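Textile Room Notebook, Wustden Workshop
February 22, 2025. Entry 1394: folding and storage of knit items

Work continued on the gray heathered pieces.
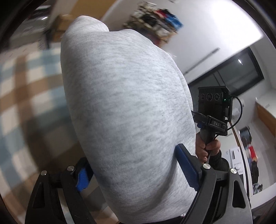
Miltumov asks whether the thick knits should be stored flat, as the Mancuso shelves are shallow and a rolled bundle projects past the edge. The point is noted. Rolled storage remains the standard for shelf 2 until the Flaneo bins are delivered. Creases are to be smoothed by hand before labeling. Bin depth to be confirmed.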